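4. Small knobs, big promises

I'd like to use this section to talk about the boring stuff, by which I mean the jobs that sit between "the robot picked it up" and "the robot was useful". Our earlier sections dealt with wiping down and putting away, and those went well enough that people in the corridor started asking me when they could have one at home. My answer then was "ask me after the sliders", and I'm afraid it's still more or less my answer now!

The slider task came out of the Fustero list, our running list of household and shop-floor chores that we use for the whole Skundirora project. Sliders turn up everywhere once you look for them (sound desks, heating controls, the dimmer in a village hall, the speed setting on a packing line) and a person shifts one without giving it a thought. For a two-fingered hand it's a fiddly business. You have to get to the thing without shoving it across the table, find the right knob among several near neighbours, push along the slot and stop in the right place. I've watched grown engineers overshoot, so I try to be fair to the machine.

We do all the early work in simulation, using the Saltar set of tabletop tasks. The panel has a row of sliders marked in even numbers from 0 to 10, with a strip of digits printed across it, and it doesn't have to lie square to the hand. I like that last bit very much, as nothing in my own kitchen lies square to anything.

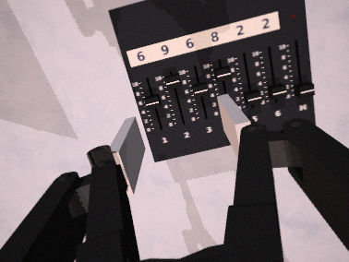
One reader of our draft felt we were making far too much of this, and that a chore is only a chore if somebody would pay to be rid of it. Who would pay to have a slider moved? Put a motor in the panel and be done with it, the comment went on, and keep the arm for the washing-up.

I have a lot of sympathy with that. If you're fitting out a new workshop then yes, buy the panel with the motor in it. But most workshops aren't new, and neither are most houses, and the old kit stays because it still works. An arm that can only deal with kit built for arms isn't much of a helper in my view, and I'd sooner know now how far off we are.

So, how far off? We ran 69 trials with the policy we call Araújo, each starting with the panel at a fresh angle, and we scored only the final slider settings. It got 4 completely right. Almost 7 in every ten of the failures were down to the hand moving the whole panel when we wanted it to move a knob, and the rest were mostly the right push on the wrong slider. I'd expected the stopping to be the hard part (it's what I find hard!) and hardly any of the trials got far enough to test it.
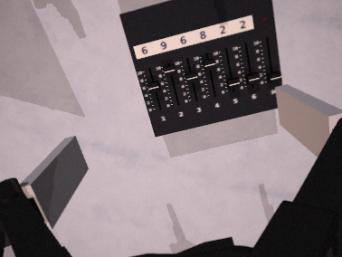 Figure 2. Slider panel in simulation, lying at an angle, with the two gripper fingers at either side of the view.

We then tried fixing the panel down, as it would be on a real bench or wall, and that did help with the sliding about. Picking the right knob didn't get any better. The fingers are wide compared with the gap between slots, and they can hide the very label the policy needs to read. A second camera off to one side may sort some of this out, and we've begun on that, though I've no results I'd want to print yet.

For the purposes of the Fustero list I've marked sliders down as "not yet", next to buttoning a shirt and getting the lid off a new jar. Light switches and drawer handles stay under "mostly". We come back to drawers in Section 5, where the same hand does a good deal better.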